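Stela Chiriac has washed the kit for Pidberg, a Sunday-league sort of soccer club, for 18 years, and she started talking about stains before I had my coat off. "Grass I can live with," she told me. "Clay, no. Clay I take personally!"

She does 70 pieces in a busy week – shirts, shorts, the goalkeeper's awful padded things – and she still won't let anyone else near the machine. I asked if Gilmar Marinho, the coach, ever offers. She laughed for a good while.
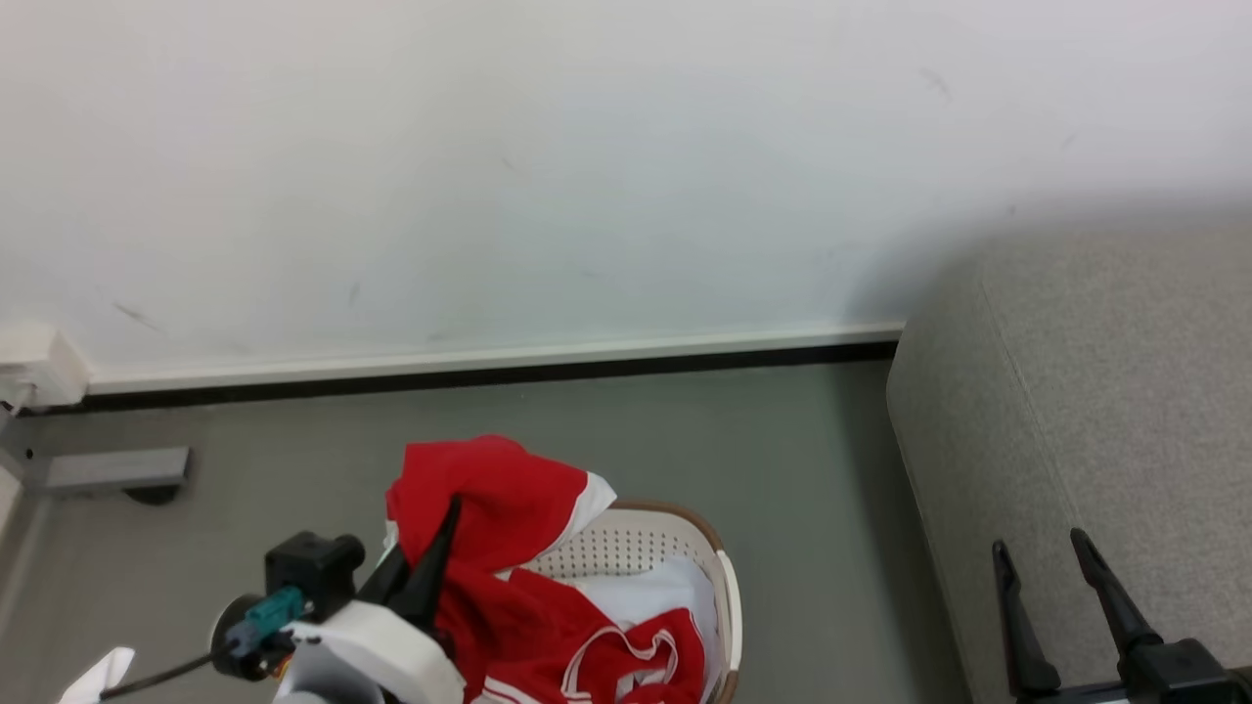
Sorting is where she gets strict. Colors and whites get split before they go anywhere near water, and she has strong feelings about people who skip that part (I'm one of them, and I kept quiet). A white cloth in the same basket as something red, even red with white trim, gets her going right away. "You want pink? That's how you get pink," she said. She learned it in August, her first season, with nine pairs of white socks.

Drying is on a line, always, shirts hung from the hem. "Osvaldo bought a dryer once," she said. "We keep the balls in it."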